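Finding the regimental marker near Etcombe

KPlattner
Has anyone been to the little WWI marker outside Etcombe lately? My great-uncle's company is on it and I'm driving over in September. The guidebook I have is 30 years old and says to park at the mill.

raff_b
Don't park at the mill, it's private now and they'll let you know it! Go past the church, take the second left, and there's a pull-off with room for 2 cars. The marker is up the bank behind the hedge.

Xinyi L
Second left takes you to the farm, raff. It's the third if you count the lane by the cemetery wall. I went up and down that road for almost an hour with my dad reading the map (never again).

raff_b
I don't count that lane, it's grass. But ok, third if you do.

KPlattner
Thanks both. Is the lettering still readable?

Xinyi L
Mostly. There are 32 names, and the bottom 8 are pretty worn. Go early, when the sun comes in low from the side, and you can make them out with a bit of patience. 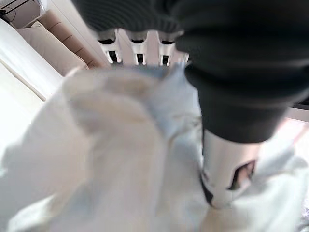
Also bring boots, the bank is steep and it gets slick after rain. I slid most of the way back down on my behind.

adeelj
I'd skip the morning and go late afternoon. The stone faces west, doesn't it?

Xinyi L
North, I thought? Now I'm doubting myself.

KPlattner
I'll take a compass and report back.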